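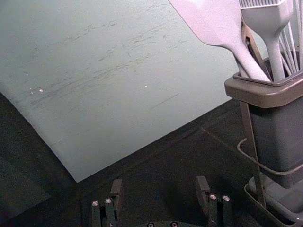 Cutting board, pale grey-green, on the speckled table

Clemus 2-1 Sala, match thread
Posted October 5, 2026

npons62
Sala went ahead in the 6th minute from a corner and then sat back. Delaunay leveled after 20 and Bailly got the winner late. Attendance was given as 612. Fair result.

stondumeck_end
Not fair at all. Bailly was a yard offside. I was level with the last defender and the flag stayed down.

npons62
You were behind the goal with me in the first half. Did you move?

stondumeck_end
Yes, at halftime. Everyone on that side saw it.

T. Sabatier
I was on that side and thought she was on. The left back was slow coming out. Sala should worry more about losing the ball in midfield every time they were pressed.

bivlow_fan
Agree with Thibault. Royer was taken off on 62 and they had no one to hold it up after that. Strange change at 1-1.

stondumeck_end
She had a booking, so I can see why. Still offside.

npons62
Does anyone know if the Bivlow away game is still on the Saturday? The club page only says November.

bivlow_fan
Saturday, early kickoff. Parking is behind the school this time, the main lot is closed.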